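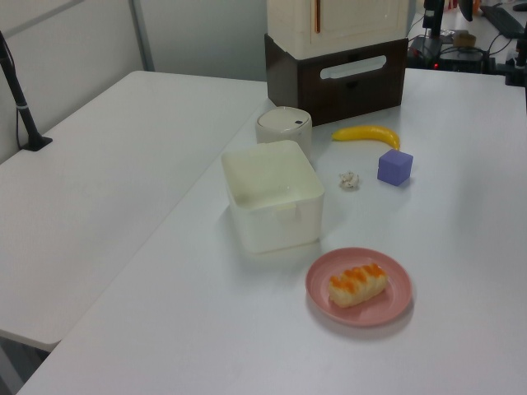

Pastry on a pink plate, orange stuff on top.

Tasow Ladies cup draw, January

backpost_benny
Draw's up. We get Bamel away in the quarterfinal, on the plastic pitch behind the bus depot. Three years running now. I'd like to see this hat they pull the names out of.

ninetyplusfour
It's a cereal bowl, my cousin was there. Bamel lost their keeper in the fall and they've leaked goals ever since, so I'll take that over Ishida any day.

backpost_benny
They leaked goals last season too and beat us 3-0.

OldGoalNet
Because we played Gatchalian at left back. Precious Gatchalian has 12 goals from the middle and our coach looks at that and thinks, yes, defender.

corner_flag_kim
She asked to play there. It was in the program.

OldGoalNet
She said she'd "play anywhere for the team." I say that at Thanksgiving and I still don't want to be put on dishes.

ninetyplusfour
Kim's right though, she was our best player that day. The trouble was nobody up front could hit the net. We had 34 crosses and I think one of them found a head, and it was the ref's.

vulten_til_i_die
Vulten fan here, just passing through. Enjoy your quarterfinal. We've got Ishida at home and they're opening the far stand, so 4,000 if it's dry.

backpost_benny
Last time I was at your place the far stand was a hill.

vulten_til_i_die
It has steps now.

corner_flag_kim
Is anyone driving to Bamel? The supporters' bus leaves at 9 and kickoff is 2, which seems like a lot of time to spend in Bamel.

OldGoalNet
I've got two seats. No singing before the highway.

ninetyplusfour
I'll take one. Are we really not going to talk about penalties? No extra time this year, it's straight to kicks.

corner_flag_kim
Where does it say that?

ninetyplusfour
Rule sheet, second page, under the bit about shin guards.

backpost_benny
Then Gatchalian goes first and I go stand behind the depot till it's over.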